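Preguntas frecuentes sobre el boletín diario de Lenia

Última revisión: abril

Lenia es un servicio de resúmenes de noticias. Cada mañana enviamos por correo una selección breve de lo que ha pasado en política nacional, internacional, tribunales y economía, con enlace a la pieza completa. En esta página están las dudas que más nos llegan al buzón de lectores.

Sobre el boletín

¿A qué hora se envía?
A las 6:30, hora peninsular, de lunes a viernes. El del fin de semana sale el sábado a las 9:00. Si hay una jornada electoral o una votación parlamentaria que termina de madrugada, el envío puede retrasarse hasta las 8:00.

¿Cuántas noticias incluye?
Siete en la edición diaria. El bloque de apertura lleva siempre la noticia más desarrollada y las demás se resumen en uno o dos párrafos.

¿Cómo se eligen?
La mesa de edición se reúne a última hora de la tarde y vuelve a revisar la lista antes del cierre. Se da prioridad a decisiones con efectos concretos: leyes aprobadas, sentencias, sanciones, acuerdos comerciales, nombramientos. Las declaraciones de candidatos entran solo cuando anuncian algo o contradicen un dato comprobable.

¿Puedo recibir solo una sección?
Sí. En Mi cuenta, apartado Preferencias, se pueden desactivar secciones sueltas. La apertura no se puede quitar.

No me llega el correo. ¿Qué hago?
Mire primero en la carpeta de correo no deseado y en la pestaña de promociones. Añada nuestra dirección a sus contactos. Si usa una cuenta de empresa o de la universidad, es posible que el filtro la bloquee; en ese caso, cambie la dirección de alta por una personal. Si a los dos días sigue sin recibirlo, escríbanos desde el formulario.

Suscripción y pagos

¿El boletín es gratuito?
La edición diaria, sí. La edición del sábado y el archivo completo son para suscriptores.

¿Qué hay en el archivo?
Todos los boletines publicados, 1.577 en el momento de esta revisión, y 422 dosieres temáticos. Se puede buscar por palabra, por país y por mes.

¿Cómo cancelo?
Desde Mi cuenta, en Suscripción, botón Cancelar. El acceso se mantiene hasta el final del periodo pagado. No hace falta llamar ni indicar el motivo.

¿Hay tarifa para centros educativos?
Sí, mediante la licencia Fandard, que cubre hasta 400 cuentas por centro. La solicitud la hace la biblioteca o la secretaría, con un correo del propio centro.

Contenido y correcciones

He visto un error. ¿Dónde lo comunico?
En el enlace «Avisar de un error» que aparece al pie de cada boletín. Indique la frase y, si la tiene, la fuente. Los errores de hecho se corrigen en la versión web y se avisa en el envío siguiente. Las erratas se corrigen sin aviso.

¿Qué significa «presunto» en una noticia de tribunales?
Que no hay sentencia firme. Usamos la palabra para la persona investigada o acusada y también para los hechos que todavía se discuten. Cuando existen dos versiones, por ejemplo la de un cuerpo de seguridad y la de un informe forense, se publican ambas con su origen.

¿Por qué una noticia cambia después de publicada?
En las de última hora, la versión web se actualiza durante el día. La hora del último cambio figura debajo del titular.

¿Publican encuestas electorales?
Solo las que traen ficha técnica completa: muestra, fechas del trabajo de campo, método y quién la paga. Durante el periodo en que la ley lo prohíbe no se publica ninguna.

¿De dónde salen las imágenes de la web?
De la agencia Woledov, del banco de ilustración Vainio y de nuestro equipo de diseño. Las generadas por ordenador llevan la indicación en el pie. 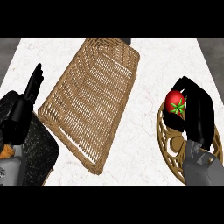
Cesta de mimbre sobre una encimera de mármol. Imagen generada por ordenador.

¿Puedo reproducir un resumen en mi blog o en clase?
En clase, sí, citando a Lenia. En un blog o en redes puede copiar el titular y la primera frase con enlace al original. Para textos completos hay que pedir permiso.

¿Aceptan artículos de opinión?
No. El boletín no lleva opinión firmada. Las cartas de lectores se publican los miércoles en la web, con un máximo de 200 palabras, y pueden acortarse.

Datos personales

¿Qué datos guardan?
La dirección de correo, las secciones elegidas y, en el caso de los suscriptores, los datos de facturación. No cedemos la lista de correo a partidos ni a anunciantes.

¿Cómo borro mi cuenta?
Mi cuenta, Privacidad, Eliminar cuenta. Recibirá un mensaje de confirmación con un enlace que caduca en 24 horas. Las facturas se conservan durante el plazo legal.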